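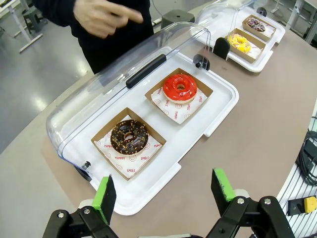 9 April 2023

So I've been trying to quit eating in the car. I know, I know, not exactly climbing a mountain, but if you'd seen my passenger seat back in December you'd understand! There were crumbs in the seat belt buckle. Crumbs in there! I had to get them out with a toothpick.

It started when I took the job out past Brunar and my drive went from 10 minutes to 40. Breakfast moved into the car, and then my afternoon snack followed it, and before long I was pulling into the driveway at night completely full and sitting down to dinner anyway because dinner was on the table. I wasn't even tasting the stuff. I'd look down at an empty bag at a red light and wonder who ate it.

My rule now is that food happens at a table. Any table counts. The wobbly one at work counts, the picnic bench behind the library counts, and so does the folding one in my garage (I've used it twice).

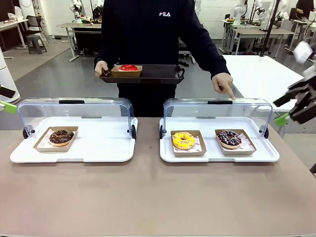

The mornings have been the hard part. I'm not a person who gets up early, and sitting down for toast means getting up early. I set the alarm ahead and then spent the first week lying there arguing with it. Second week was better, mostly because I started making my coffee the night before and just heating it up, which my sister thinks is disgusting. She can think that.

What surprised me is how much less I want sweets when I have to sit there and look at them. A donut at the wheel is gone by the second stoplight. A donut on a plate, I eat half, read the mail, and wander off. I still love them, don't get me wrong, I just seem to be done sooner.

I put some of this in my last post and got more replies than I ever do, so I'm sharing my favorite.

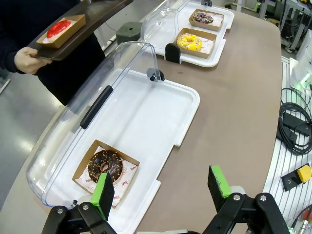 Leszek Pawłowska wrote that he gave up car food for 3 months and then fell right off the wagon on a road trip, somewhere around hour six, with a bag of powdered minis and a black shirt on. He says long trips shouldn't count. I'm leaning his way, and I've got a long drive to my cousin's coming up, so I'll be packing napkins.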